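Betau opens orders for monthly robot hand rental

Thursday, June 20, 2024

Betau has started taking orders for a rental plan that puts a five-day trained picking arm and hand on a customer's own workbench. The plan is aimed at small shops that sort and kit mechanical parts in short runs and don't want to buy a cell outright.

The package is called Flastisell. It comes with one arm, a hand with jointed fingers, a controller and the software used to teach new parts. Betau says setup takes an afternoon and that an ordinary table will do, as long as it doesn't rock. Customers can send in up to 70 part types for training before delivery – gears, hubs, small housings and the like.

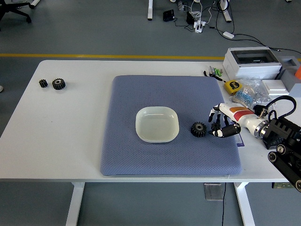 Rental starts at 404 dollars a week with a minimum term of 7 weeks. Training for extra parts is billed separately at 300 dollars per batch. Support is by phone and remote login on weekdays, and a replacement hand is shipped free if a finger fails in normal use.

The first units went to Ekinci, a gearbox repair firm in Caltberg, which is using the hand to pick gears and place them in dishes ahead of assembly. The firm said it is still loading parts by hand at the start of each shift and that very thin washers are not yet on its list.

Orders placed now will ship from the Caltberg warehouse. Betau plans to add a two-arm version in December – pricing for that one has not been set.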